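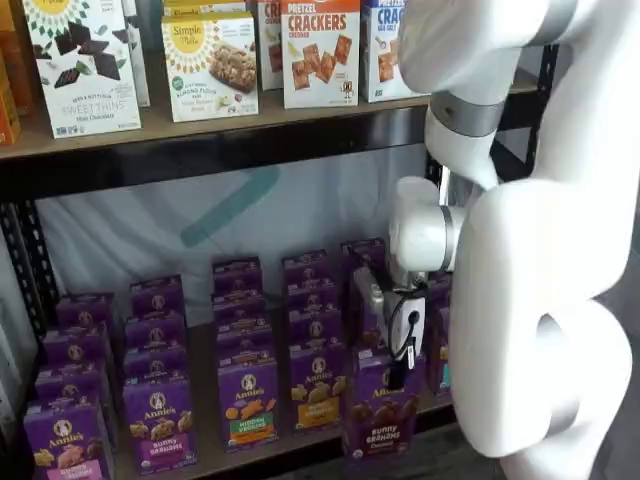 The dry goods program at the Misbridge pantry moved to open shelving during this reporting period, in line with the second objective of the Multent grant. Stock formerly held in closed cartons is now placed face out, so that households may read the labels before choosing. Crackers and snack items were the first category to be moved. They stand on black metal units with light brown wooden boards, and cheddar pretzel crackers, sea salt crackers and Simple Mills products such as Sweet Thins and Almond Flour Bars now share an upper level, with snacks in purple boxes on the level beneath.

Progress against targets

The pantry served 1,129 households in the period, against a target of 600 for the first half of the grant year. The increase is due in large part to the closing of the Degefa Street distribution point, whose users were referred to Misbridge. We do not expect the same rate of growth in the second half.

Shelving purchases are complete. All 6 units in the approved budget have been delivered and anchored to the wall. The supplier, Brolura, replaced one damaged crossbeam at no charge. Board heights were set with wheelchair users in mind, and the top level is reserved for reserve stock wherever the wall allows.

Items requiring attention

Labeling is behind schedule. Allergen and dietary cards were to be in place on every shelf by the end of the period; about 50 have been printed, and the remainder await translation. Until then, staff are answering questions at the counter. Boxes of different heights also make it hard to keep labels visible when one product is stored behind another, and we intend to test shallower boards on one unit before asking for any change to the plan.

Spending remains within the approved lines. A small balance under delivery costs will be carried forward, subject to Multent's written consent.

Next steps

Canned goods and breakfast items will be moved next, followed by baby food. A revised shelf plan will be sent with the financial statement.

Submitted Tue 22 October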